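11/25/25

Tableware shelf, bench room 3

Spent the morning on the place-setting stock. The shelf list still had things on it that went out with the Fundov boxes in the spring, so I pulled everything down, washed it and started the list over.

Plates first. The Zustamitz ones are the square type with the rounded corners. They stack badly if you mix them with the round ones – the corners ride up on the rim and the whole pile leans. Keep them on their own, left side of the lower shelf. The big round gray ones go flat on the right. They show every fingerprint and the matte finish holds on to dish soap, so rinse twice. I left one overnight with a wet napkin on it last week and it took a scrub to get the ring off.

Cups next. All plastic, mixed colors. The tapered ones nest fine but they grip each other when put away damp, and two of them had to be run under the hot tap before they would come apart. From now on they dry upside down on the rack before they get stacked. I threw out 3 with split rims and wrote that on the list.

Napkins are the weak point. The cloth ones come out of the wash with a hard crease down the middle and never fold the same way twice. I tried folding in thirds, then in half again, and that held best. A loose fold slides around as soon as a plate touches it. Ironing helps but I don't want that to become a job.

After lunch I put the casual setting together on the light table to see how much room it needs.

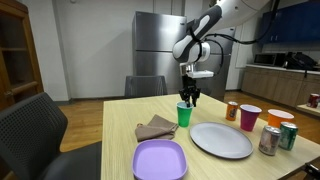

Casual setting, green cup by the folded napkin, square plate at the near side.

The cup and the napkin want more space between them. With a corner of the cloth pointing at the base of the cup, the first person to reach for the napkin will drag the cup along with it. Next time I'd turn the cloth so a straight edge faces the cup, or move it to the outside of the plate.

The cans are a nuisance when they stand close to the cups. From a chair at the near side you lose the bottom of the orange cup behind them. Either the cans go in a row of their own at the back or we set out fewer. I would rather set out fewer.

Color is fine. The purple and the magenta are easy to tell apart in the ceiling light, which was my worry when the Alarcón order came in. The lilac inside the magenta cup stains, going by the one we used for tea, so keep that color for cold drinks.

Storage: crate 11 is now napkins only. Cups went into crate 4, upside down, with a dish towel between layers. The order number for the replacement cups is 1504, from Undenel, due in December. If they come with the straight sides again, send them back. They don't nest with ours and they take up a full shelf.

Still to do
– new label for crate 4
– wash the second batch of napkins, cold, no softener
– find the lid for the cutlery tray
– felt pads under the light table, it scrapes when pushed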